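Ticket n° 405 : sous-titres décalés sur les épisodes longs de Saltska (lecteur Grornometti)
Statut : résolu

Bonjour à toute l'équipe ! D'abord merci pour l'ajout de Saltska en VOSTFR, je dévore la série depuis mars (l'arc du phare, quelle merveille !). Petit souci quand même : à partir de l'épisode 37, les sous-titres arrivent 300 ms trop tôt, et l'écart grimpe à 2 000 ms au générique de fin. Cache vidé, navigateur changé, même résultat.
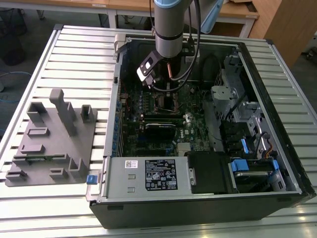

Réponse de Tzanetos : Bonjour, et bravo pour les mesures, ça nous aide énormément ! Est-ce que le décalage existe aussi avec la piste japonaise seule, ou uniquement quand vous passez en VF ? Et quelle version du lecteur, s'il vous plaît ?

Testé ce soir à 21 h : la VF est parfaitement calée, seule la VO dérive. Lecteur en version Dino, la dernière proposée. J'en ai profité pour revoir le duel sur la digue, toujours aussi beau !

Réponse de Tzanetos : Trouvé ! Le fichier de sous-titres VO avait été minuté sur le montage télé, qui n'a pas la même cadence d'images que le nôtre. Nouvelle piste en ligne pour tout l'arc. Rechargez la page, puis resélectionnez « Français (VO) » dans le menu.

Ça marche, tout est calé jusqu'à la dernière note de l'ending ! Un immense merci. Je relance l'arc depuis le début et je rouvre un ticket si un autre épisode bouge.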